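Week 5 handout: House rules for suturing with the robot
Skills lab, Irnthorpe – notes by Marama Whitcombe

Okay, so last time we got as far as docking and the start-up checks, and I promised we'd get to the part you all signed up for. These notes follow what I'll say in class pretty closely, but please still come, because I always end up adding things.

First, where do rules like ours come from? There are three layers. At the top are the published safety standards, which are mostly written for the people who build these systems. Then there's the maker's manual, which tells you what the machine will and won't put up with. And then there are house rules, written by whoever runs the room. The house rules are what you'll use every single day, and they're the ones I grade you on! If a house rule ever seems to clash with the manual, the manual wins and you come tell me.

Rule 1. Both tips stay in your view whenever either one is moving. It sounds so easy, and then you get wrapped up in your needle and the other hand wanders off to the side. If you've lost sight of a tip, stop both hands, move the camera, find it, and carry on. Don't go fishing for it by wiggling the controls. (Yes, I can tell when you're doing it.)

Rule 2. Know where the needle is before you open anything. You should be able to say out loud which jaw has it, or that the tissue has it.

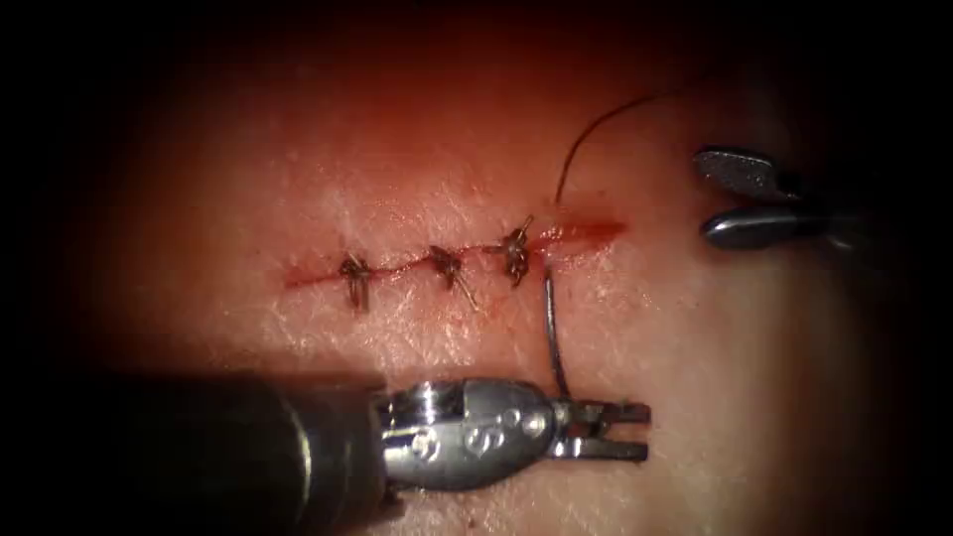
Fig. 1. Three knots tied, needle in the tissue for the next stitch, lower-left jaws open.

At a moment like that one the answer is "tissue has it," and I want to hear you say it. Then you line up, close on the needle, and say "left has it" or "right has it." Manaia Waaka, who teaches the other section, has her people say it for all 60 minutes of a session, and I've come around to her way of thinking. It feels silly for the first 5 and then it's just a habit.

Rule 3. Follow the curve. The needle is an arc, so your wrist should turn along the arc. If you pull straight, you're dragging metal sideways through tissue, and on most systems you can't feel it, so you have to go by what you see. Watch the skin or tissue right next to the needle. If it's tenting up, ease off and turn your wrist more.

Rule 4. Mind the thread. Pull it through slowly, and look at the tail every time before you pull. I'd like you to keep your working loop short enough that you can see all of it when you start a knot. A loop you can't see will find something to hook on – a wrist joint, a jaw, whatever is nearby.

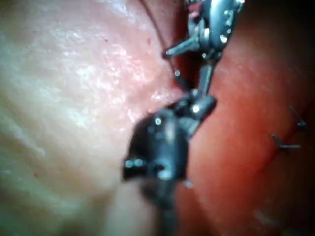 Which brings me to crowding. Instruments have a lot of parts behind the tips, and those parts take up room too. It's very natural to stare at the last little bit of the jaw and forget the joint behind it. So before each pass, run your eyes back from the tip to the wrist and as far up the shaft as you can see. If two instruments are close together, move one at a time. The thread gets the same look, start to end.

Rule 5. Say "stop" and mean it. Anyone in the room can call it, at any time, and whoever is driving lets go of the controls first and asks why second. Nobody gets teased for a stop that wasn't needed.

Write your sessions up in Hotano the same afternoon, please. Put down the instrument numbers, who drove, every stop, and anything you dropped or lost sight of. "Fine" isn't an entry.

For next time, read page 117 of the course pack and come ready to argue about Rule 4. The Jillby group uses a different rule for tail length and I'd love to hear which you prefer. Nina has the sign-up sheet for extra practice time, 2 people to a slot.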